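Re-zeroing the right arm after a gripper swap

4 min read

The right arm on the Hovau cell had been closing late for most of July. The command went out, the jaws followed, and the grip arrived after the arm had already started its lift. On plates it hardly mattered. On bowls it did, and the log filled up with retries.

I pulled the gripper and found play in the coupling between the servo and the jaw linkage. The set screw had backed out by less than a turn. I cleaned the thread, put on a drop of medium threadlocker and left it overnight. The jaw pads came off at the same time and a new pair went on.

Any work on the gripper moves the tool point, so the arm has to be re-zeroed before it goes back on a task. My order is as follows.

Power the arm with the brake on and let it idle for 20 minutes. The joint offsets drift as the drives warm up, and numbers taken cold are wrong by lunch. Drive to the home pose and read all joints. Anything off by more than 40 encoder counts gets corrected in the table, one joint at a time, starting at the base. Close the jaws on nothing, set that as zero, then open fully and store the upper limit.

After that I run touch points over the green cloth with the plastic tableware laid out. The rims are what I care about. A small bowl has a narrow one and shows a tool point error much sooner than a plate does.
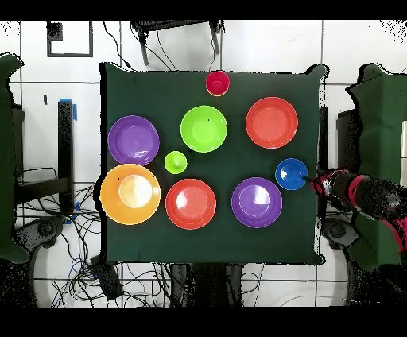 Arnham Bench Robotics Group

The blue bowl near the right edge of the cloth is the touch point I trust most. If the tip meets the rim squarely there, the rest of the cloth normally follows. If it lands high, I go back to the wrist offset before changing anything else – the shoulder gets blamed far too often.

First pass after the repair, the tip landed high. The new pads are thicker than the old ones and I had kept the old tool length. I entered the new length and repeated the pass, and it came in where it should.

Still open: the cables on the floor need a proper route before the base is moved again. The service interval on the coupling is now 2000 cycles, down from whenever I remembered it.

Config is saved as revision 47. The old table is kept next to it.

Recent posts
Aitken drive boards: reading the fault codes
Cutting new jaw pads from sheet
Nakcombe bench supply, fan replacement
Why I stopped zeroing cold

Contact | © Arnham Bench Robotics Group | Back to top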